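Durkari Wrist Camera Module, with the Hanging Objects Task Set

Part of the Uditz manipulation line
Availability: ships from June

Overview

The Durkari is a small wrist camera for two-finger grippers, sold together with the task set our research group used to train and test it. The module bolts between the wrist flange and the gripper and sends color video to the controller over one cable. The task set covers objects that hang: keys, ladles, mugs on hooks, and writing brushes on a rack.

Hanging objects are hard for a policy trained on tabletop picks. They swing when touched, they are held at the top by a loop or hook, and pulling straight toward the robot usually drags the whole stand along. The arm has to lift first, clear the hook, and only then move away. A fixed camera at the side of the table often loses sight of the loop at the point where it matters.

What is in the task set

The set contains 638 teleoperated demonstrations, of which 248 use a brush rack. Each one includes wrist video, joint positions, gripper width and a text instruction such as "take down the large brush" or "hang the brush on the free hook." Start poses vary between demonstrations, including views where the wrist is rolled well off level.

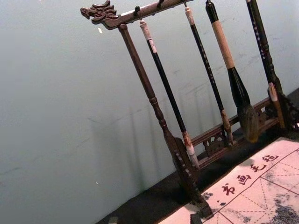

Brushes of different thickness on one rack were chosen on purpose. A policy that learns a single closing width will slip on a slender handle or squeeze a thick one too hard. We also kept carved and turned wood in the set, as openwork behind a thin handle makes it harder to find the handle's outline. Dark handles over a dark table turned out to be the most common source of missed grasps in early training.

Method

Onni Heiskanen and the Stotia group trained two policies on the same demonstrations. One saw only a fixed side camera. The other saw the side camera and the Durkari. Both predicted short chunks of arm motion, and both were run on the same arm with the same gripper. Each policy was given 70 attempts at taking down a named brush, with the rack moved and turned between attempts.

An attempt was scored as a success if the named brush came off its hook, no other brush fell, and the rack stayed upright. Attempts that took the wrong brush were scored as failures even if the grasp was clean.

Result

The policy with the wrist view failed 6 of its 70 attempts. Most of those were late releases from the hook, where the arm began to pull back before the loop was clear. The side-camera policy failed more often, mainly by closing in front of the handle. We did not test moving racks or brushes loaded with ink.

Hanging a brush back up is included in the demonstrations but was not part of the scored trial. Results for that task will be added to the notes when they are ready.

In the box

Durkari module with mounting plate
Cable and strain relief clip
Hex key and four screws
Calibration card
Download code for the task set and both trained policies

Compatibility

Fits the Rissanen arm directly. Other arms need an adapter plate, sold separately. Recalibrate after any change of gripper fingers.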